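Gripper notes, Stistham bench. Spent the past week swapping between the Kinnear two-finger and the Banoda soft three-finger on the same arm. Thread, mostly so I can find it again later.

1/ Same controller for both, same pick points, same speed cap. Only the fingers and the force limits changed. Total grasps logged: 1731.

2/ The Kinnear is quicker to close and a lot easier to set up. It took 17 minutes from box to first pick, and most of that was me hunting for the right hex key.

3/ The Banoda needs an air line, and the air line needs somewhere to go. Mine kept catching on the wrist at joint 6 until I rerouted it along the forearm. If you're short on reach, plan for that before you bolt anything down.

4/ Hard wooden blocks: Kinnear, easily. Flat faces, parallel jaws, done. The Banoda gets them too but they rotate in the grip and then you can't place them square.

5/ Smooth balls: Banoda. The Kinnear squeezes them out sideways if you're even 7 mm off centre. Rubber pads helped a bit.

6/ Cloth is where I've changed my mind. I figured soft fingers would win. They don't pinch hard enough at the tip, so the fabric slides. The Kinnear takes a fold and keeps it.

7/ Camera matters more than I'd budgeted for. Wrist cam alone loses depth on anything clear or shiny. Adding a fixed one on the side fixed most of my bad approach heights.

8/ Clutter is a separate problem again. A grasp that's fine on a bare table gets blocked by whatever is leaning on the object.
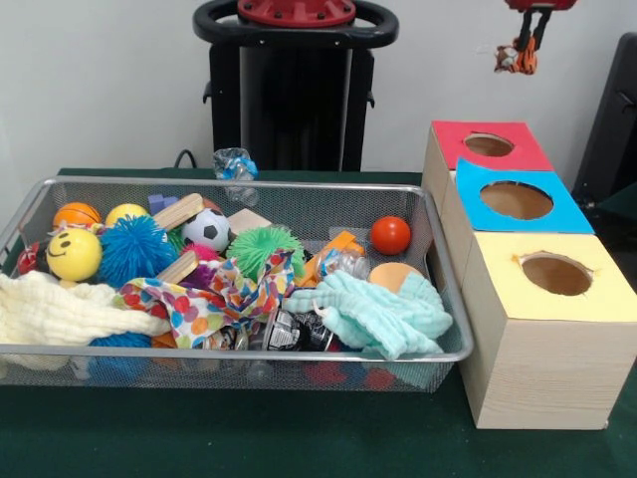

9/ Plush is forgiving. You can grab it by nearly any part and it'll hang there. Spiky rubber balls are worse than they look, as the bristles fold and the jaws report contact early. I ended up raising the contact threshold for those.

10/ The Bemanov controller only stores 2 gripper profiles at a time, so a third means overwriting one. Annoying. Export them first.

11/ Leaving the Kinnear on for now. Next up is longer fingertips, colour-matched to the old ones if the printer behaves. Will post the force settings once I've tidied the spreadsheet.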